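Home Reviews Kitchen Cleaning Garden Workshop About Contact

Brilent Tabletop Arm review: can it do the washing-up yet?

I have wanted a robot to deal with my kitchen since I was small, so when the Brilent arm came up for review I more or less begged for it. I've now had it since June, and I love it – with a few grumbles, which I'll get to.

The arm comes as a kit. Putting it together took me an evening and most of the next morning, mainly because the cable clips are fiddly and the booklet shows two of them the wrong way round. After that you guide it through a job by hand, over and over, and it gradually picks up what you want. Brilent suggests 100 goes for each new job. I did that for moving mugs to the rack, and my shoulders knew about it, but what a feeling when it set off on its own!

Mugs are where it shines. They're sturdy, they have a nice thick rim to get hold of, and it doesn't matter much if one ends up slightly crooked. It's slow, mind you. A load of 9 mugs gives me time to make a pot of tea, drink a cup and answer a couple of emails.
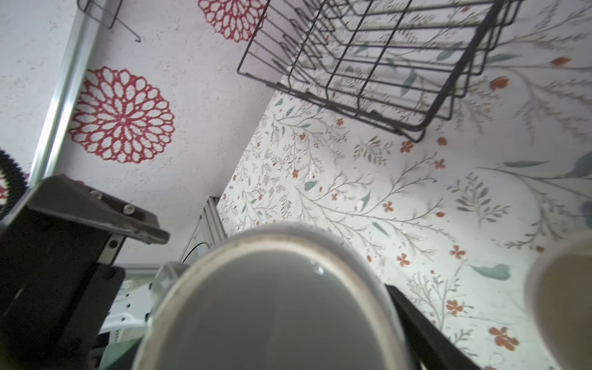 Is it quicker than doing the job yourself? Not by a long way, and I'd only buy one if you enjoy teaching it as much as having the help.

Plates are harder. Mine can lift a side plate well enough, but it dithers when two are stacked and sometimes gives up altogether. Cutlery is hopeless with the standard fingers. I borrowed the softer Mernier tips for a week and they were lovely on thin glasses, though teaspoons still slid out every time. Tea towels? It can drag one about. Folding one is beyond it.

I tried the older Zarkex arm last year and the difference is huge. That one lost its place whenever the light changed, and I ended up drawing the curtains at lunchtime. The Brilent carries on happily until dusk, and the motors are quiet enough to have the radio on.

The kit costs £662, plus a spare set of fingers if you're sensible. It's a lot for something that puts mugs away, but I keep finding new things to teach it. Next up is sorting the recycling – tins first, then yoghurt pots if the tins go well.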